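4.3 Levelling and first calibration

The Honder 20 kitchen and parcel scale must be calibrated before first use and again whenever it is moved to another room. Calibration requires the 1000 g weight supplied in the lid compartment. Do not use coins, water or packaged food in place of the weight.

1. Place the scale on a firm, level surface. Carpet, cork and folding tables are not suitable.

2. Turn each foot until the bubble rests inside the ring on the rear level. Tighten the locking nuts by hand.

3. Wipe the surface and the underside of the feet with a dry cloth. Crumbs or grit under a foot will cause the reading to drift.
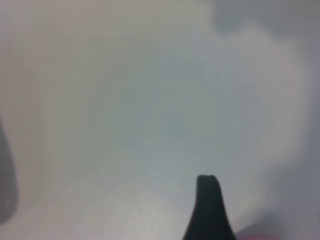

4. Fit the batteries or connect the mains adaptor. Allow the scale to warm up for 20 minutes with nothing on the platform.

5. Hold down ZERO until the display shows CAL, then release.

6. Set the weight in the middle of the platform. Do not touch the platform while the display is flashing.

7. When PASS is shown, remove the weight. The display returns to 0 g.

Note: If Er 2 is shown, repeat from step 2. If Er 5 is shown, the load cell has been overloaded and the scale must be returned for service.

4.4 Weighing with a container

The tare function subtracts the weight of a bowl, tray or basket from the reading. The container must rest wholly on the platform and must not touch the display housing.

1. Place the empty container on the platform and wait for the steady mark.

2. Press TARE once. The display shows 0 g and the letter T.

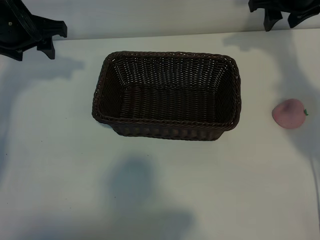 3. Add the goods. The net weight is shown. Press TARE again with the platform clear to cancel.

Caution: The tare value counts towards the maximum load. Lift the container off before moving the scale.

Note: The tare value is lost when the scale switches off. To keep it, store it under a memory key (see 4.6).

4.5 Service

Quote part number 3873 when ordering a replacement weight, and 2112 for the foot set.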